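Print this page | E-mail this page

Filed under: Course notes > Working safely with robots > Handout 4

House rules for the bench: what the standards ask of you, and what I ask on top

Notes by Yara Saliba, Plevside. Last tidied up 14 October 2022

Right, this is the handout I promised after the last session, the one where we ran out of time halfway through "who is allowed to press start". Bring it with you, scribble on it, and please read it before you book a booth. I've written it the way I'd say it, so it wanders a bit.

First, the boring bit that isn't really boring. Most of you have now met the main robot safety documents: ISO 12100 for risk assessment in general, ISO 10218 for industrial robots (in two parts, one for the robot and one for the whole system it ends up in), and ISO/TS 15066, which goes into more detail on people and robots sharing a space. I don't need you to recite clause numbers. I do need you to know that a robot arm bought off the shelf is only one piece of what gets assessed. The hand on the end of it counts. So does the table, the thing it's picking up, and the way you get to the stop button. Change any one of those and you go back to your assessment and look again!

People always try to argue with me on this. "But it's the same arm, Yara." Yes, and last April one of the groups put a different hand on the same arm and carried on with the old paperwork. The new hand stuck out further than the old one and the reach limits were all wrong. No harm done, they caught it on the slow run, but I stopped the booking there and then and they spent the afternoon writing instead of testing. I'd do the same again.

So, the paperwork. The Skolano form is 18 questions on two sides, and a good one takes you less than an hour. Answer in full sentences. "N/A" is a fine answer if it comes with a few words on why, and a rotten one on its own. Nour Hamdan reads every form before I do and she sends back the ones with "as before" in the boxes, so save yourselves the bother.

Before power on

Walk round the booth. Properly, both sides. Look at the cables from the shoulder down to the wrist and ask yourself where each one goes when the arm is fully stretched and when it's folded right up. A loop of slack that looks generous in one pose can be tight in another, or it can hang low enough to hook the edge of a table. Move the joints slowly through their range on the first run of the day and watch the cable the whole way, never mind the hand.

Clear the table of anything that isn't in the task sheet. Pens, phones, your coffee (you know who you are). If the sheet lists a plate and one item of food, those are the only things that go out. I'm fussy about this because extra bits and pieces turn up in the recordings and then somebody has to decide whether run 1425 can be compared with run 1813, and that somebody is usually Nour.

Check the stop button. Press it, see that the arm holds, reset it, then start. Every session, every person. If you swap over with a partner halfway through, the new person presses it too.

While it's running

One person is in charge of the robot and says so out loud. The other one can type, take notes, chat, whatever, but doesn't reach into the booth. If you need to move the object you stop the robot, say "stopped", wait to hear it said back, and then put your hand in. It feels silly for the first ten minutes and after that you'll do it without thinking — I've caught myself doing it at home with the toaster.

Speed. Start slow, and stay slow until you've had a full clean run of the task. The temptation with hands that have proper fingers is to treat them as gentle. They look a bit like ours and so we trust them, and we really shouldn't. A finger joint can pinch. The gap between a palm and a table top can trap a fingertip. On your form I want to see pinch points listed for the hand separately from the arm, and if there are two hands in the booth I want both of them listed, including the one that isn't meant to do anything in your task. An idle hand is still attached to a powered arm. It needs a resting place written down in the task sheet, and that place needs to be out of the way of the working hand.

That last one catches more groups than anything else on the form. Everybody writes three lovely paragraphs on the hand doing the grasping and then leaves out the other. I had 47 forms in from the spring group and I've stopped keeping a polite face about it.

Grasping food and other soft things

Skimport is our record system for objects, and everything you pick up has to have an entry there before you use it. For soft or odd-shaped objects put in a size range, since no two vegetables are alike, and say whether you're using the real thing, a wrapped one or a plastic stand-in. All three behave differently in the fingers. Wrapping slips. A plastic one won't bruise, so it won't tell you that you're squeezing too hard. If you work with real food, wipe the table down afterwards and don't eat it (I shouldn't have to write that, and yet).

Set your grip limit low and bring it up in small steps. Write down each step. If you get to a grip that holds, write that down as well and stop there, you don't need a stronger one for luck.

Think about where the fingers go in relation to the table. With a round object sitting on a flat surface, the lower fingers want to come in underneath and there isn't much room for them. Coming in from the side is usually kinder on the knuckles, but you need to have thought about the whole forearm by then and where its elbow ends up. The Kassab worksheet has a side-view grid you can sketch on. Use it, even if you can't draw. I can't either.

After the run

Let go of the object, take the arm back to its parked pose, then power down. In that order please. Note anything odd in the book by the door, including things that sorted themselves out. "Fingers slow to open, fine second time" is exactly the sort of line I want to read. Leave the booth as the next group would want to find it.

For the discussion next time, have a look at these two and come with your pinch points for both hands and your thoughts on the cable at the wrist.
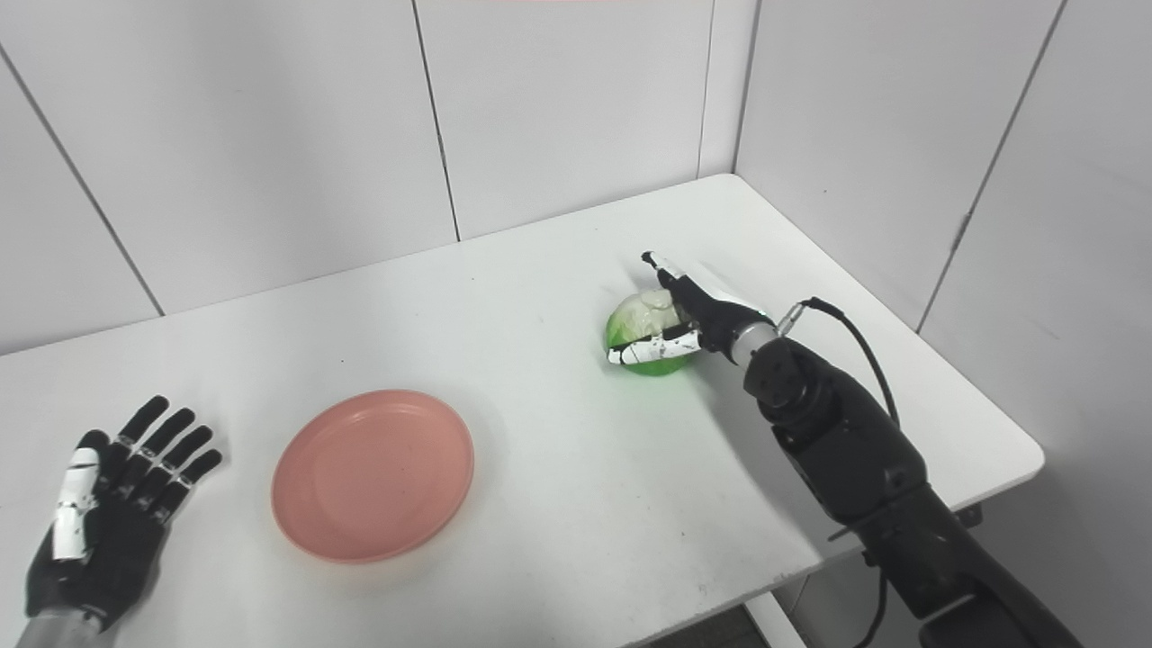
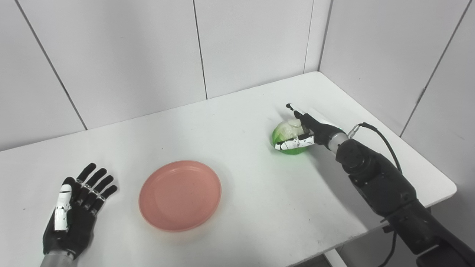
Side grasp with the right hand, left hand at rest, pink plate left empty.

Category: Handouts | Tags: robot safety, good practice, risk assessment, grasping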